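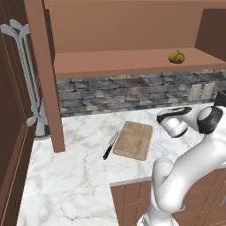 The simulated kitchen used for planning at Huter, with the arm above the counter beside a cutting board and knife.

Kitchen staff at the catering firm Huter will share their preparation room with a robot arm from March, after a trial run on screen that has already changed how the early shift is organised.

The firm cooks 1615 meals a day for schools and offices from its site in Merau. The arm is meant to take over fetching and putting away tools and boards at one of the counters. Cutting and seasoning stay with the cooks.

Before anything is bolted down, each task is tried in a computer model of a kitchen. Hanne Lykkegaard, who runs the early shift, spent part of the winter going through the tasks with Tin-yau Yen, an engineer at the supplier, Stusier. They worked through 274 versions of the same counter with things left in different places.

"I thought they would want it tidy," Lykkegaard said. "Tin-yau kept asking where we really put the knife down when the phone rings."

Some habits will have to go. Knives will have a fixed place when the arm is running, and cooks must press a stop button at the end of the counter before reaching across. The shift will start at 5.30, half an hour earlier than now, so that the equipment can be checked.

The earlier start has not gone down well with everyone. Emiliano Becerra, a cook at the site for nine years, said the first bus from his side of town gets in at 5.40. Huter has offered him a later shift, which he has not yet accepted.

No jobs will be cut this year, according to the operations manager, Regula Camenzind. Two posts that fell vacant in the autumn will be filled, one of them by someone trained to look after the arm. Staff at the counter will get 300 francs for completing a two-day course.

Becerra said he would take the course whatever happened with his hours. "I would sooner know how to stop it than not," he said.

The first sessions are on a Wednesday, after the lunch deliveries have left.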